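I drink a lot of takeout coffee, and for years every cup went straight in the trash. Now I keep the sturdy paper ones with lids for a second round. Rinse right away, lid off, and stand upside down on a rack.
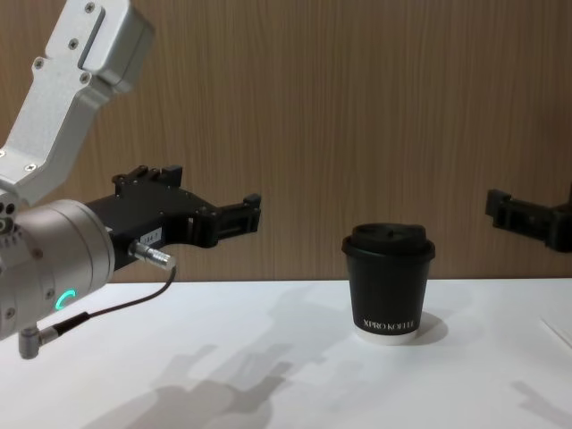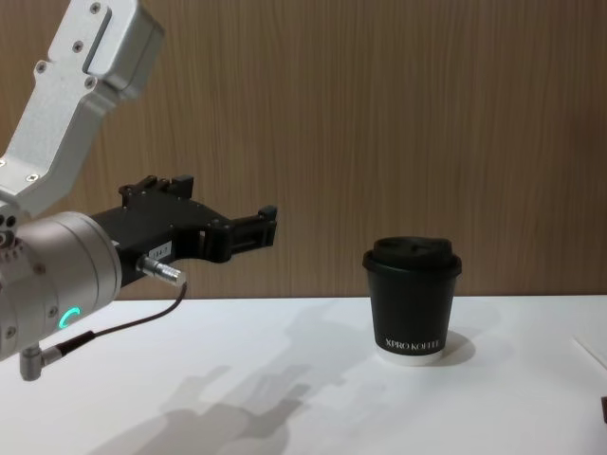 Mine get two jobs after that. One holds roughly 200 grams of baking soda in the fridge, lid on, sip hole open – works great! The other is for bacon grease, but let it cool 40 minutes first or the seam gives out.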